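Brarnent two-arm kit, pouring module, after 30 shifts

We bought it for measuring out drinks and sauces. Setting up took a morning and the arms are steady. The fault is in the grip: on 4 shifts the left gripper let the container slip in mid-pour and the stop signal came late – long enough to flood a cup.

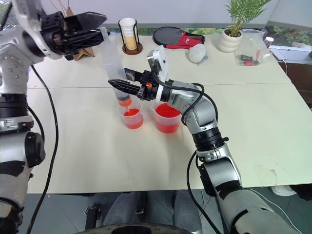

Gisela Medina wrote in to say hers did the same until she swapped the finger pads, and that error 144 shows up in the log each time.

Ours logged nothing. Fludow has sent new pads. Two stars until they are tested.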